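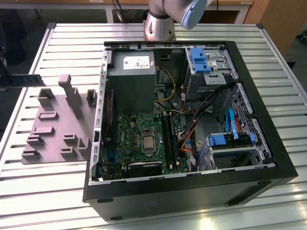 Side panel off, processor showing. The bench in Vosville.

Can a machine do chores yet? Short answer, some. Slowly.

Clirker, a repair shop in Vosville, wants its arms to strip old office PCs. Not glamorous. Memory out, drive out, cables out, next one. The back room has 436 towers waiting and a person clears one in minutes without looking up.

The arm thinks about it. Memory sticks are alright, they stand up straight and stay put. Cables are another matter. They flop, they hide the clip you want, and no two towers are bundled teh same way. Last November the shop logged 1,835 tries at pulling a single plug. Almost 32 percent worked. Better now, they say. Wouldn't give me the new number.

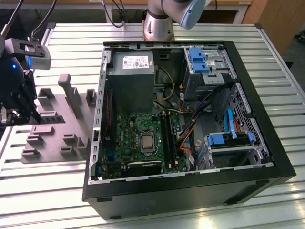 Šindelář, over at the rival shop Gistard, isn't sold, and says a cable is just laundry with a plug on the end, so anyone promising a robot that folds shirts should have to unhook a hard drive first.

Fair. Towels, dishes, wiring, its all the same soft mess. I'd still take one that did the drives overnight. My own dishwasher I load myself, for now.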